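Last updated April 9, 2020. If your question isn't here, it's probably in the other binder.

# Wamesier Tray Swap & Lending Shelf: Frequently Asked Questions

## What is this, exactly?

We lend dishes. Mostly trays, platters, shallow bowls and those long narrow things people get as wedding presents and use for olives twice. You borrow them for a party, a photo, a funeral lunch or a Tuesday-ish sort of mood, and you bring them back clean.

The shelf started in August with 14 pieces out of Reet Raudsepp's pantry. Reet wanted her pantry back. We're now at 400, and Reet has her pantry back but has lost the garage.

## How many can I take?

Up to 30 pieces at a time. If you need more than that you're catering, and you should talk to A-yeong Song, who will ask you some questions about your van.

## What does it cost?

Membership is $50 a year. Borrowing is free after that. Breaking things is not free, but it's cheaper than you'd think, and we don't make a face. (Reet makes a small face.)

## What's the difference between a tray, a dish and a platter?

We've had this argument, and it went on through two pots of coffee. For the purposes of the catalog:

- **Tray:** you carry things on it.
- **Dish:** you put things in it and leave it where it is.
- **Platter:** bigger than you remembered, and doesn't fit in the dishwasher.

A shallow rectangle with turned-up corners can be filed under any of the three, and in our catalog it has been. Search all of them.

## Which one should I get for small things, like candy, grapes or keys?

Something shallow with a rim. The rim matters more than the size. A flat board looks wonderful in a magazine and then somebody bumps the table and you're on your knees hunting grapes until the guests go home.

For a white table, go darker than feels natural. Taupe and light brown are good, especially with a dark edge, because the eye can find where the dish stops. White on white looks elegant until someone sets a drink down half on the rim.
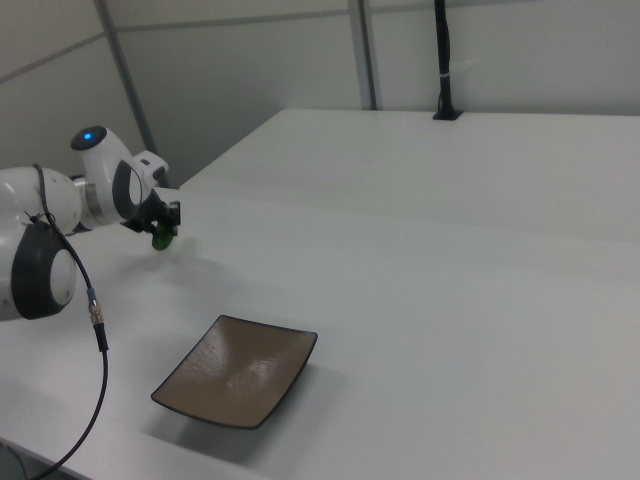
Color helps too. One small green thing over a brown dish looks like a decision. A heap of mixed candy on the same dish looks like a dentist's waiting room, though I'd still eat it.

## Straight or at an angle?

Angled, if the dish is on its own. A single rectangle lined up square with the table edge looks like it's waiting for a form to be signed. Once you have several, line them up or you'll have a traffic accident.

## The glossy ones show every light in the room. Is something wrong with them?

No, they're glossy. Turn off the lamp directly overhead or move the dish a few inches. If you're photographing it, try a window off to one side. You'll never get rid of the bright spot entirely, and after the third hour you'll come to think of it as yours.

The Moncrieff line has a matte finish and doesn't do this. It does hold on to beet juice forever. Pick your trouble.

## Can it go in the dishwasher?

Check the sticker on the bottom. Green sticker, yes. Red sticker, no. No sticker means it went through the dishwasher and the sticker came off, so I suppose you have your answer, but please wash it by hand anyway.

Anything marked Jirkeo is hand wash only, with a soft cloth. We know about the scratches on the long one. It wasn't you, unless it was.

## Can I put hot food in them?

Warm, yes. Straight from the oven, no. They're for serving. We also ask that you not microwave them, stand on them, or put a candle in one "just for a minute."

## How do I pack them for the trip home?

Stack like with like, biggest at the bottom, with a dish towel between each. The Fumlow crates by the door are ours and we'd like them back too. They leave here full of platters and come home, when they come home, full of somebody's gardening gloves.

## I have trays I don't want. Will you take them?

Probably. We say yes to plain shapes, shallow sides and anything that stacks. We say no to fish-shaped. We have five fish already, and they've been borrowed once, by a man who returned them early.

## Can I keep one?

People do ask. If you've borrowed the same piece three times and nobody else has touched it, write to A-yeong and she'll name a price. Reet's brown one is not for sale.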